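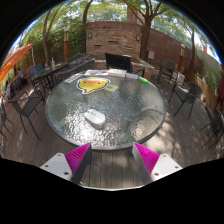
The Outdoor Clause

By Lụa Giáp
July 1, 2025

I have spent a good part of the last three years reading rules about how to collect manipulation data with hand-held grippers, and I have come to a conclusion that won't get me invited to many parties. Most of them were written by people who had never tried to do it in a courtyard.

The one I know best is the Pennington guideline, which we adopted at Altside after a long afternoon of nodding. It is a sensible document. It has sections on consent, on labelling, on wear to the finger pads, and a whole page on how to name a folder. It also has clause 3, which says that the work surface shall be "uniform, matte and evenly lit." I have read that clause at a glass patio table under a tree, with the sun coming through the leaves and moving whenever it pleased, and I can report that the tree had not been consulted.

Here is the work in question. Somebody puts a computer mouse on a table, with a mouse pad shaped like a cartoon chick somewhere near it. Somebody holding a pair of magenta-ribbed fingers is supposed to get the first onto the second. That's the whole task. A toddler could do it, and would do it with more flair. Yet the same job on pebbled glass in dappled light is a different job from the one in a white room, and I'd argue it is the more useful of the two, considering where people keep their stuff.

The guideline's answer is that you should go indoors. Failing that, you should cover the table with an approved grey cloth. I own the cloth. It is a perfectly nice cloth. Put it over a patio table in a breeze and you have invented a sail, and you have also removed the only reason for carrying the gear outside in the first place.

I don't want to be unfair to the authors. Clause 3 exists because early recordings were a mess and no two teams could compare results. When we swapped sets with the Vokik people in December, our 500 recordings and their 400 were nominally of the same task, and it took us most of a month to work out that we didn't agree on when the task began. They started at first contact. We started when the operator's hand began to move. An even light would not have helped with that. A sentence in the rules would have, and there wasn't one, though there were four on the subject of tablecloths.

Which brings me to my complaint proper. Our good-practice documents are strict about the things that are easy to inspect and vague about the things that matter. You can check a tablecloth from across the yard. It's harder to check whether the operator has slid into doing the same tidy little approach from the same side every time, and so the checklist asks about the tablecloth.
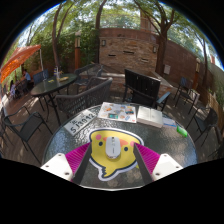
Take clutter, which the guideline calls "non-task objects" and wants removed "where practicable." Practicable to whom? Tables in the world have brochures on them, and a book, and a bright green thing that might be anything at all. A gripper policy raised on bare tables will meet its first magazine the way I met my first goose. I would rather the rule said to leave the clutter alone, write down that it was there, and shift it now and then so the model doesn't decide the magazine is load-bearing.

Then there is reset discipline, the least glamorous phrase in a fairly unglamorous field. Between recordings you put things back. The Pennington text says objects should be returned "to a varied start position," and leaves it there. Ask any operator to vary a position by feel and you will get a mouse that wanders over a patch the size of a coaster, because people are creatures of habit and their arms are tired. At Altside we went to a printed card: 30 start positions and angles, shuffled, one per recording. The operators grumbled for a week. One of them called it bingo. The spread in our starts improved so visibly that we stopped arguing about it, and I notice the card has still not made it into anybody's standard.

Bystanders are the other matter. The guideline imagines a lab, so it imagines that everyone present has signed something. A patio has other chairs, and chairs attract people. The rule as written says "no uninvolved persons in the recording area," with the area undefined, and a wide lens takes in a great deal of area. I've watched teams read that to mean arm's reach, and I've watched others read it to mean the horizon. Neither group was being silly. What I'd want is something dull and enforceable: tell people before you start, keep the lens pointed down at the work as much as the task allows, blur faces before anything leaves the recording machine, and name the person who checks the blurring. The last bit is the one that gets skipped. "The team will ensure" is a lovely phrase that has never once ensured anything.

I can hear the reply from Beston, whose reviewers are careful folk and whose letters to me run long. Their view is that if you loosen the surface rule, everything goes, and in a year we'll be back to pooled data that doesn't pool. I take the point more seriously than they think I do. But a rule that can't be followed outside doesn't produce clean outdoor data. It produces outdoor data with the box ticked anyway, and I have ticked that box myself, on a glass tabletop, with the cloth folded up in my bag. I'm not proud of it. I did pack the cloth.

So my proposal for the next revision is modest. Drop "shall be uniform, matte and evenly lit" and replace it with an honour-bound description: what the surface was, what the light was doing, what else was on the table. Define the start and the end of a recording in words that two strangers would read the same way. Put in the card. Fix the bystander clause and give it a name to sign.

The folder-naming page can stay. I've grown fond of it, and our folders have never looked better.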